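# Contra la plantilla única

Cada vez que entro en un estudio nuevo me reciben con tres cosas: una contraseña que caduca esa misma tarde, un café de máquina y una plantilla de composición. La contraseña se renueva y al café te acostumbras. De la plantilla quería hablar.

Para quien no haya tenido el gusto: abres el plano que te han asignado y, en lugar de un script vacío con las lecturas del render, te encuentras una ciudad. Hay barrios de colores. Hay un barrio para el denoise, otro para reconstruir la iluminación a partir de los AOV, otro para la atmósfera, otro para los defectos de lente y, al fondo, pasado el río, un polígono industrial de nodos Write que escriben formatos que ningún cliente ha pedido desde que el cliente era otro. El plano consiste en que un señor cierra una puerta. El señor está rodado. La puerta también. Hay que borrar un enchufe.

En Clordale, donde pasé casi un año, la plantilla traía más de 200 nodos antes de que uno tocase nada. Lo sé porque el propio script lo anunciaba en una nota grande, azul, con cierto orgullo municipal. Debajo de la nota había otra, más pequeña y en rojo: «NO BORRAR NADA DE AQUÍ». Y debajo, una tercera, sin color, de alguien que firmaba con una inicial: «¿por qué no?».

La tercera nota es el motivo de este texto.

## Lo que se supone que arregla

Voy a ser justo con la plantilla durante unos párrafos, que luego no me va a apetecer.

Una serie como *Hutberg* tiene 400 planos en un bloque de episodios. Los toca gente de tres ciudades, con manías distintas y horarios que apenas se rozan. Si cada compositor resuelve el grano a su manera, el supervisor se pasa la revisión oyendo que «aquí hay algo raro en los negros» y tratando de adivinar quién hizo qué. Una estructura común ayuda. Saber que el regrano está siempre al final, que la distorsión se aplica en un punto concreto y que el espacio de color no se decide a las nueve de la noche según el ánimo de cada cual es una forma de civilización. Yo he heredado planos sin plantilla. He heredado un script en el que el fondo entraba por la derecha, daba la vuelta por arriba y se fusionaba consigo mismo dos veces, con un Grade en medio llamado `Grade47_copia_buena`. No tengo nostalgia de aquello.

Rodrigo Paiva, con quien discuto de esto cada vez que coincidimos, defiende la plantilla con un argumento que me cuesta desmontar: el compositor recién llegado no tiene por qué saberlo todo el primer día. La plantilla le lleva de la mano. Abre, conecta, ajusta, entrega. De acuerdo. Mi problema empieza cuando el recién llegado cumple dos años en la casa y la plantilla le sigue llevando de la mano, ya bastante fuerte, cogido por la muñeca.

## Lo que hace en la práctica

He visto a compositores buenos, con ojo, incapaces de explicar por qué el plano que acaban de entregar pasa por un Unpremult seguido de tres correcciones neutras y un Premult. Estaba así. Venía así. Las tres correcciones no hacían nada, todos los valores a cero y a uno, pero el conjunto estaba dentro de un Backdrop titulado «INTEGRACIÓN» y uno no va por la vida quitando la integración.

Es una forma curiosa de superstición. Los nodos neutros se conservan como se conservan las llaves de un piso que ya vendiste. Y como la plantilla se copia de un proyecto al siguiente, cada proyecto deja dentro su sedimento. En la de Clordale quedaba todavía un interruptor que decía «Fonseca: activar si hay agua». *Fonseca* fue una película que se terminó mucho antes de que yo llegara. No he sabido nunca qué pasaba con el agua. Pregunté y me contestaron que lo dejase desactivado salvo que hubiera agua, en cuyo caso también.

Luego está el asunto del rendimiento, del que se habla en voz baja porque obliga a mirar las facturas. Un árbol enorme tarda en abrirse, tarda en responder y tarda en renderizarse aunque la mayor parte esté apagada, porque «apagada» es un concepto elástico cuando hay expresiones que consultan a otras expresiones para saber si tienen que estar encendidas. Teníamos Fastness repartiendo trabajos en la granja, y Fastness, pobre, hacía lo que podía: cogía el señor de la puerta y lo mandaba a una máquina con memoria de sobra para una batalla naval. El enchufe quedaba borrado, eso sí.

Y está lo que de verdad me irrita, que es el aspecto. Todas las plantillas tienen gusto. Alguien decidió una vez cuánta aberración cromática era elegante, cuánto resplandor llevaban las luces altas, qué viñeta hacía «cine». Esos valores se quedaron como punto de partida y de punto de partida pasaron a ser la ley, por el procedimiento habitual de que nadie los cambiara. El resultado es que puedes reconocer la casa por el halo. Ves una farola de noche y piensas: ah, mira, estos. Es muy cómodo para los premios al mejor halo, si los hubiera.

Lurdes Sequeira, que me supervisó en *Hutberg* y a la que debo casi todo lo que sé sobre bordes, tenía la costumbre de apagar el bloque de lente entero en mitad de una revisión, sin avisar. Se quedaba mirando. Unas veces lo volvía a encender. Otras decía «pues así» y pasaba al siguiente, y en la sala se notaba el pánico de quien acababa de dedicar la tarde a animar un resplandor.

## El argumento de la coherencia

Se me dirá que la coherencia visual exige precisamente eso, que todos los planos reciban el mismo tratamiento. Se me ha dicho muchas veces, normalmente con un PDF adjunto.

Creo que ahí se confunden dos cosas. La coherencia de una secuencia la ve el espectador. La coherencia de los scripts la ve el departamento de pipeline. A veces coinciden y a veces se dan la espalda. Dos planos montados uno detrás del otro, rodados con ópticas diferentes y con el sol en distinto sitio, necesitan tratamientos distintos para parecer iguales. Si les aplicas el mismo, con idénticos valores, lo que obtienes son dos planos distintos igualmente tratados. El árbol de nodos queda precioso, simétrico, digno de enmarcarse. El corte canta.

Kiri Wihongi lo resolvía de una manera que en su momento me pareció anarquía y hoy me parece sensata. Trabajaba con una plantilla muy corta: lecturas, espacio de color, distorsión, grano, salida. Lo de en medio, vacío. Al lado, en un panel aparte, tenía una colección de bloques que traía solamente si el plano los pedía. Cuando traía uno, escribía una línea diciendo para qué. Una línea. «Bruma porque el croma venía muy limpio.» Al abrir un plano suyo entendías en un minuto qué había pensado, y cuando algo estaba mal, sabías también por dónde empezar a desconfiar.

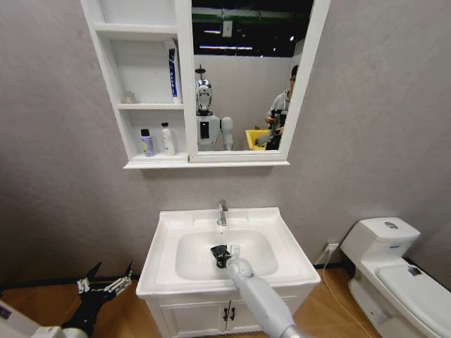

*Dentífrico, dos botes y espejo.*

La respuesta oficial a este sistema fue que no escalaba. En nuestro oficio, «no escala» es lo que se dice cuando algo funciona y lo ha hecho la persona equivocada. Arnaldo Godinho, que entonces mandaba en pipeline y al que tengo aprecio aunque lea esto, me enseñó una vez la lista de comprobaciones automáticas que dependían de la plantilla completa. Un validador buscaba cada Backdrop por su nombre y, si faltaba alguno, rechazaba la publicación. Le pregunté qué pasaba si el Backdrop estaba pero dentro no había nada. Me dijo que entonces publicaba sin problema. Los dos nos quedamos un rato callados, él con más motivos que yo.

Desde aquel día, confieso, entregué varios planos con todos los barrios en su sitio y vacíos. Pueblos fantasma. Pasaron todos los controles y alguno hasta recibió felicitaciones por lo limpio.

## Qué pediría yo

No pido volver al salvaje oeste ni al `Grade47_copia_buena`. Pido cosas bastante aburridas.

Que la plantilla contenga lo que es técnico y obligatorio, y que lo estético venga apagado de verdad, desconectado, fuera del flujo, para que encenderlo sea una decisión con nombre y apellidos. Un resplandor que alguien ha tenido que ir a buscar suele estar mejor puesto que uno que ya estaba allí cuando llegaste.

Que tenga dueño y fecha de caducidad. Al cerrar un proyecto, alguien con tiempo pagado se sienta y borra. Lo del tiempo pagado lo subrayo porque he asistido a varias «jornadas de limpieza» que consistían en un mensaje pidiendo que cada uno limpiase lo suyo cuando pudiera, y cuando pudiera no llegó. El interruptor del agua debería haber muerto con *Fonseca*, con los honores que hiciera falta.

Que los validadores comprueben la imagen que sale antes que los muebles. Si el rango es correcto, el canal alfa está donde debe y el grano coincide con el de la placa, me da igual si el Backdrop es verde o se llama Manolo.

Y que se enseñe a empezar de cero, al menos una vez. Aurora Torres lo hace con sus alumnos: el primer mes les prohíbe abrir cualquier script que no hayan escrito ellos. Salen unos árboles espantosos. He visto alguno que parecía el plano del metro dibujado por un pasajero dormido. Pero les preguntas qué hace un nodo cualquiera y te lo dicen, o se dan cuenta en voz alta de que no hace nada y lo borran allí mismo, delante de ti, sin pedir permiso por escrito.

Rodrigo me contesta a todo esto que soy un romántico y que en cuanto me dieran un departamento haría una plantilla más grande que la de Clordale. Puede ser. De hecho tengo una en casa, para mis cosas. La abrí en julio para un encargo pequeño, un cielo que había que cambiar, y encontré arriba a la izquierda un Backdrop gris con una nota mía que dice «revisar esto antes de usar». Dentro hay dos nodos. Están en neutro. Los he dejado, de momento, hasta que me acuerde de para qué eran.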